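Old desktops, new thermal paste

I've been promising a piece about the desktop refurb for ages, so before the kettle finishes boiling, here goes. Regular readers will remember that we took in a stack of office machines from Truren when they moved out of their place on the Westau road. They've been living on the shelving by the back door ever since, and I have bruised my shin on the bottom row more times than I'd like to admit.

Most of them are perfectly decent computers. They've got noisy fans, a bit of fluff in the heatsinks and paste that has gone hard as toffee, and a few were getting hot enough to switch themselves off halfway through a video. So this month has been all about taking the coolers off, cleaning up and starting again with fresh paste. I love this job! It's fiddly, it smells of isopropyl, and you get to have a good look at bits of the machine you'd normally never see.

A few things I keep saying at the bench, so I may as well write them down. Run the computer for ten minutes before you take the cooler off, then turn it off at the wall and pull the plug out. Warm paste lets go a lot more easily. Twist the cooler gently before you lift. Coffee filters are better than kitchen roll for wiping (no fluff), and you want two goes with the alcohol, one to shift the worst of it and one to get the shine back. Hold the chip by its edges and keep your thumbs off the underside. And please, please look for the little notches before it goes back in the socket - it should drop in under its own weight, and if you find yourself pushing, stop and come and find one of us.

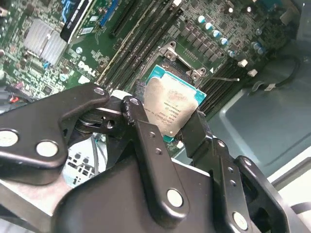

Harkska Repair Club - Computer Bench

An Intel chip out of its socket on one of the Dell boards, still with a smeary film of old paste over the metal lid. They nearly all look like that before they've met a coffee filter.

We got through 14 machines in September, and they're going out to families on the Sukprasert list with a keyboard and mouse each. Our spend on paste and alcohol came to £140, which I thought was steep until I saw what a single new desktop costs.

We're short of 2-metre network cables and VGA leads that still have both their screws, so have a rummage in that drawer at home - you know the one. Bench is open from 6.30pm, and there's usually cake.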